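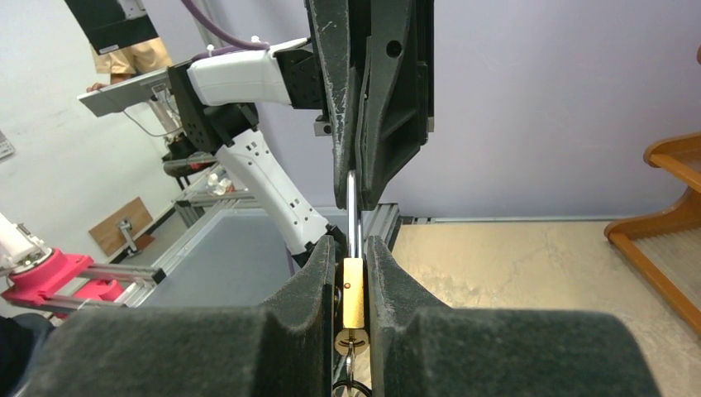
Does a more expensive padlock make a self-storage unit safer?
Sometimes, but the price on the package is poor evidence either way, and the door and latch matter at least as much as the lock.

BASORA, May 23, 2021. Tavum, a self-storage operator with 36 locations, is dropping the "premium security package" from its rental counters and will no longer sell any padlock under a "maximum protection" label. The company says it has looked for proof behind the phrase and hasn't found much.

The package was introduced six years ago and sold for $70. It included a padlock, a window sticker and a card stating that the customer's goods were "protected to the highest standard." Tavum wrote that card itself. It can't say which standard was meant.

Last October the company went back through 200 break-in reports from its own sites. Most described a bent hasp, a pried door or a side panel taken off its screws. In many of them the lock was still closed when staff arrived. The reports were written by different managers in different ways, and a good number leave out the type of lock altogether, so Tavum is not claiming that they prove one lock better than another. It is claiming that they do nothing to support the card.

Renters have heard a lot of promises in this business. "Pick-proof" is a big word for a small object. "Military grade" is bigger still, and suppliers who were asked to explain it sent back more brochures. Two of them, Ledesma and Pesetti, did send test sheets with their products. Tavum found the sheets useful, but they cover the lock on a bench and say nothing about a thin latch on a roll-up door in a hallway.

Beginning in October, customers can buy a plain padlock at cost at any Tavum counter or bring one from home. No lock will be required as a condition of the lease beyond one that fits the latch and closes fully. The sticker is gone. Money that went into printing and promoting the package will go to replacing latches, with the oldest buildings in Basora first in line.

Tavum makes no promise that the new latches will stop theft. It will publish the number of break-ins by site next year, including the sites where the number goes up.

Customers who bought the package and still rent a unit may ask for a credit of the full purchase price. Proof of purchase helps but isn't needed if the sale shows on the account. Insurance sold at the counter is a separate product and doesn't change. Renters should read the policy before they count on it, especially the part on signs of forced entry.

Requests for credit can be made at the rental office where the unit is leased. Media questions go to the Tavum press desk in Basora.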